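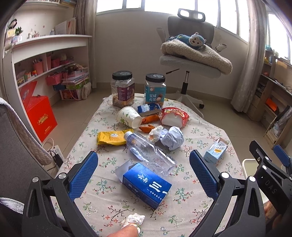

Chapter 12
Contact Failures in Shared Workspaces

On a Tuesday afternoon in August, a table-clearing trial at the Gunbridge laboratory was stopped after a gripper closed on the fingertip of an operator. The injury was minor. The report, written by Shafiq Ranasinghe, ran to 18 pages, and most of them concerned a single piece of tissue paper.

The task was an ordinary one. Cups, bottles, wrappers and crumpled paper were to be picked up from a tablecloth and sorted. The system had completed the same task 361 times without a recorded fault. On the next attempt the operator reached in to hold down a tissue that had begun to slide. The controller, supplied by Cullitham, had located the tissue correctly. It had no means of telling the tissue from the finger that rested on it, and it closed the jaws at the force set for a full bottle.

Three separate conditions were needed for this outcome. The force limit had been raised the week before, during work on heavier objects, and had not been restored. The software treated any soft, pale object as safe to grasp. The written procedure stated that hands should be kept clear "during motion" — a phrase that the operator took to exclude the pause before the jaws closed.

Everett Ferreira, who led the review, declined to record the event as operator error. His reasoning is now known as the Didorik rule, after the project under which the trials were run: where a person can reach the grasp point, the force limit must be safe for that person, whatever the procedure says.

This chapter examines how such failures arise and how they are found. Section 12.1 defines contact, pinch and crush hazards. Section 12.2 covers force limits and the records that must be kept when they are changed. Section 12.3 presents the Jurić method for testing a gripper against objects that bend, tear or slide. The full Gunbridge timeline is given at the end of the chapter, and students should read it before attempting the exercises.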